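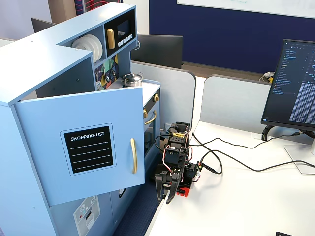
Golshifteh Daneshvar asked me last March why anybody would pay a company to tell them which gripper to buy when the catalogs are free. Fair question! I gave her a rambling answer over lunch, and this page is more or less the cleaned-up version.

Hi, I'm Fatemeh Dehghan, and I run Sodetcombe. We try out small robot arms and the stuff that bolts onto them (grippers, wrist cameras, controller boards), and we write up what we find for schools, labs and little startups that can't afford to buy the wrong thing twice. I started it after I bought the wrong thing twice.

Our first real job was for a shop called Najafi that wanted to know if a cheap two-finger gripper could handle the same work as one that cost a lot more. I ran both for weeks at my kitchen table, 3000 grasps between them, and kept a tally in a notebook I still have. The cheap one finished on 2309 clean picks overall once I added in the other's share, so please don't quote that as a score for either one, people keep doing it! What Najafi needed was the list of things each gripper dropped, and that ran to four pages.

These days we spend a lot of our time on handles. Doors, drawers, anything thin and curved that a jaw has to get behind without bumping it first. I love this stuff. A jaw that's great on a block can be hopeless on a bar handle, and you won't find that on a spec sheet.

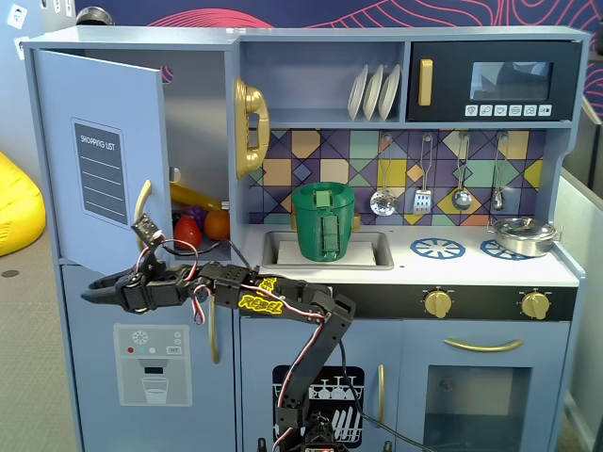

Cables are my other soapbox. Most of the trouble calls I get about small servo arms end up being about a wire that's too short at the wrist, or a connector that works its way out after a couple hundred moves (233 on one memorable afternoon). So every report has a cable page now, with how we routed things and what we'd change. Kotik asked if they could skip it to save money and I said no, and we're still friends.

We've done 14 full comparisons so far. Clients get the raw logs along with the write-up, including the runs where I set the joint limits wrong and had to start over. If you've got two arms or two controllers you can't choose between, write to me and tell me what you want picked up, opened or pushed. That helps me more than the model numbers do.

Comments

atitz_bench: We used your controller comparison when we were setting up at Atitz. The cable page saved us a reorder.

Marla: Do you ever test three-finger grippers or is it all two?

Fatemeh: Mostly two, but send me one and I'll happily clear a week for it!

Related

Wrist camera or overhead camera for door tasks?
How we log a dropped grasp
Swapping controllers without redoing your calibration
Soft finger pads, part two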